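Themis Kouris
@themiskouris
April 1, 2022

We have had the Bikard wrist camera kit on our small arm for nine weeks now. Several people asked me if it is worth the money, so I write a thread. I paid for it myself and the company did not ask me for anything.

1/ What you get in the box: the camera, a bracket, a thin cable, four screws, a printed guide and a code for the software. The gripper is not included. Please read this twice. I read it once and ordered the wrong thing the first time.

2/ Price: I paid 322 dollars with shipping. The Skollby kit, which does almost the same job, was 279 when I looked. So Bikard must be better by 43 dollars. For me it is, but only because of the bracket.

3/ The bracket is solid metal and it stays where you put it. With the Skollby one, which I borrowed from Hamisi Kaijage in August, the angle moved a little every day and I had to calibrate again in the morning. With this one I calibrated on the first day and then again after I changed the cable.

4/ Mounting took me one evening. The guide is written for a bigger arm, and the drawing on page 3 has the bracket in mirror image. Doaa Zaki found the same mistake and sent it to support. They answered her politely, but the PDF is still the old one.

5/ The cable. It is too short if your arm turns the wrist fully. Mine pulled out twice during a run. I bought a longer one from a normal computer shop and fixed it with two soft ties along the forearm. Leave a loop at the wrist joint, the size of a coin is enough.

6/ Software. It installs without trouble and it opens fast. The live view is good. The recording menu is confusing - "save" means save the settings, and "keep" means save the video. I lost a full afternoon of runs by this.

7/ Picture quality is what I hoped for at close distance. Far objects are soft, but I don't need far objects. I need to know where the part is when the fingers come down on it.

8/ A word about light, as this question comes most often. The kit has no lamp. My desk lamp stands on one side and the arm throws its own shadow over the table. I first thought the software would be disturbed by it. On my table it was fine after I turned off automatic exposure. With automatic exposure on, the brightness jumped each time the gripper moved, and the detection jumped too.

9/ My test parts are foam blocks. They are cheap and they forgive a bad grip, and if the arm goes down too far there is no damage to the fingers. I started with hard plastic parts and I do not recommend this for the first week.

10/ The view you get is from behind the fingers, so both tips stay in the picture while you approach. I find this very useful for teaching. My students understand in one minute what "centered" means and why the opening must be wider than the part.
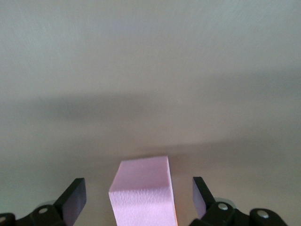
11/ One thing I would change: the approach helper. It is a small tool in the software which suggests how to shift the wrist before closing. It gives the value in pixels and not in millimeters, and you must convert by yourself. Sajib Bhattacharjee wrote a short script for this and he allows me to share it. Send me a message and I will pass it to you.

12/ Support. I wrote three times. Two answers came the next day, and the third one, about the longer cable, took around two weeks. The answer was "we are looking at it".

13/ Is it for you? If you have a small arm with two fingers and you do picking on a flat table, yes, I would buy it again. If you work with shiny metal parts, please wait. I tried some spoons from the kitchen and the detection was lost completely.

14/ Wafula Odera asked if it works with the Mimum controller. It does, but you need the older driver. The new one sees the camera and then shows a black window. I don't know the reason, and I stopped looking for it after one long night.

15/ I will also try the Durán kit when the shop has it again. It has a small ring lamp, and I am curious if this helps with the arm's shadow or only makes a second one. If someone already has it, please tell me how warm the lamp gets near the fingers.

16/ Correction to 5/: the longer cable must be a data cable. I had two that look the same, and one of them only gives power. Thank you Doaa for reminding me.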